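We use cookies to keep this site working and to see which pages people read. Accept all | Manage settings

Druvotwood opens up its workshop notes on looking after hand-held grippers

2019-03-04 – For immediate release

Hello from Druvotwood! I'm Phyllis Staniforth, and I look after the workshop, which mostly means I look after the grippers. I've been asked to write this announcement myself, on the grounds that I'm the one who keeps going on about it, so please forgive me if it wanders off now and then.

The news first. From today our care and set-up notes for the Zinotetti hand-held gripper pair are free for anyone to read, copy, scribble on and argue with. Until now they've lived in a ring binder with a tea stain on the cover. There are 12 pages, they cover everything from fitting the fingers to bedding in a new marker cube, and they come with a short daily check that takes me five minutes if the kettle is already on.

For anyone who hasn't met a Zinotetti, it's a pair of grippers you hold yourself, one in each fist, with no robot arm attached. You go and do a job with them (opening a door, tidying a shelf, wiping something down) and the recordings are used afterwards to teach an arm the same job. Each gripper carries a printed cube so that the camera can work out where your hands are. We build the pairs here, we send them out, and sooner or later they come back to my bench with something the matter.

And what comes back is hardly ever broken! That's the reason for the notes. I went through the repair book last July with Mervyn Rudd, who does our electronics, and we were both a bit cross by the end of it. Page after page said the same sort of thing: cube loose, cube turned, cube scuffed, cable tugged, strap done up wrong. We had been posting parts to people who needed a small screwdriver and a quiet ten minutes.

So let me talk about cubes, because I can and because it's my press release.

The cube sits at the bottom of the gripper body, just above your fist, and it's the bit everybody knocks. It doesn't have to fall off to spoil your day. If it turns even a little in its seat, the gripper in the recording is pointing somewhere the real one wasn't, and you may not find out until someone tries to use the data. The notes ask you to hold the body in one hand, pinch the cube with the other and try to twist it. Any movement at all, stop and re-seat it. Don't glue it. I know it's tempting, and I have a drawer of glued ones here that I've had to cut apart. Take the screws out, clean the face, put it back with the arrow inside the seat facing the finger, and tighten the corners in turn, a bit at a time, like you would a car wheel.

Wipe the printed faces with a dry cloth. If they're greasy, use a barely damp one and then a dry one. Please no window spray, it lifts the edges of the print, and once a corner has lifted it catches on your sleeve all day long.

Fingers next. The curved black ones slide on from the top and click. If there's no click there's grit in the slot, and an old toothbrush will have it out. Open and close the gripper slowly and listen. A healthy one makes a soft, even sort of noise. If yours ticks, have a look at the runner on the inside of the body and put a tiny smear of grease on it, far less than you think. Then do it again with your eyes on both fingers and see that they meet squarely at the tips.

After 600 hours of use we'd like the finger pads changed whether they look worn or not. They go shiny before they go thin, and a shiny pad slips.
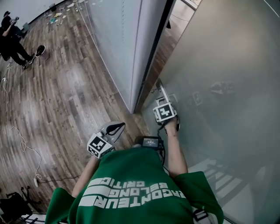 Glass deserves its own paragraph, and in the notes it has a whole page. Hye-jin Heo wrote that one and it's much the best of the lot. She runs our try-outs, and she found that a big pane of glass can muddle a tracker in ways a plain wall never does, clear or frosted. A marker can show up a second time as a reflection, faint but sometimes clear enough to be picked up. Her advice is to do your set-up check well away from the glass, then walk over and repeat it close up with one gripper held high and the other lower down. Watch for the position jumping. If it jumps, change the angle of your wrist before you start fiddling with the settings, as a small turn of the hand is often all it needs. Her page also has a good grumble about sunny afternoons, which I've left in.

Then there's the floor. I am a terrible nag about floors. Chargers, long white cables, the thin black ones that vanish against dark boards, bits of paper, wheelie chairs: when you've got both hands full and your mind on the job you aren't looking at your feet. The notes say to run cables along the wall where you can, and to unplug anything that has finished charging and put it away properly. Kastriot Trajkovski wanted that moved to page one. We compromised and put it on page two in bold.

Straps are quick. Let the buckle lie flat and leave enough slack to reach forward with both arms. Tuck in the loose end. If you have to shrug to get comfortable, undo it and start again, and never tighten it by pulling on the cable (yes, people do).

I asked Kastriot for a proper quotation, as this is supposed to be a proper press release, and he sent me the following from the train: "We sell these things as simple to use and they are, but simple things still want looking after. I'd much sooner a customer spent five minutes checking a cube than a fortnight waiting for a new one from us. It's better for them and it leaves Phyllis free to shout at me about something else."

We've tried the notes out on people who didn't write them. Flarilov, who keep four pairs going in their training rooms, had an early copy before Christmas and sent it back covered in green ink. Trevor Kettle, their technician, was particularly firm about my drawing of the finger slot, which he said looked like a toaster. It did look like a toaster! Mervyn has redrawn it. Trevor also asked for a tear-off sheet to hang beside the chargers, so there is now one of those at the back, with the daily check on one side and the "stop and ring us" list on the other.

That second list is short and I'd like people to take it seriously. If the gripper body is cracked, if it gets warm while it's switched off, or if a cable has been pulled hard enough to show the inner wires, put the pair down and ring the workshop. Don't tape it. Everything else in the notes you can do yourself with the tools in the lid of the case, and doing it yourself won't affect your guarantee. I made them put that in writing.

We're also changing how spares are sold from today. Cubes, finger pads and corner screws can now be bought singly, where before you had to take the full repair kit and ended up with a tin full of springs you'd never use. Cubes still come as matched pairs if you ask for them, and each one is marked left or right inside the seat. Please don't swap them over. The software has very fixed ideas about which hand is which.

There's a bit more to come. Mervyn is working on a page about calibration after a drop, which has turned into a rather longer page than he'd hoped, and we'd like to add notes for the older Sastry model, as there are still plenty of those in use and they have their own funny ways (the trigger spring, mainly). If you look after a Sastry and you've found a trick for that spring, I would dearly love to hear it.

You can get the notes from the support page on our website, or write to the workshop and we'll post you a printed copy. Printed ones are spiral bound so they'll lie flat on a bench. Corrections are very welcome, green ink or otherwise.

Press questions, requests to visit and anything about the spares change should come to me, Phyllis Staniforth, at the Druvotwood workshop. I'm on the bench most mornings, so afternoons are better if you'd like me to pick up the phone.

Related items

Zinotetti finger pads: which ones fit which body
Packing a gripper pair for the post
Sastry owners: tell us about your trigger springs
Meet the workshop: Mervyn Rudd on solder, cables and patience
Spares price list and order form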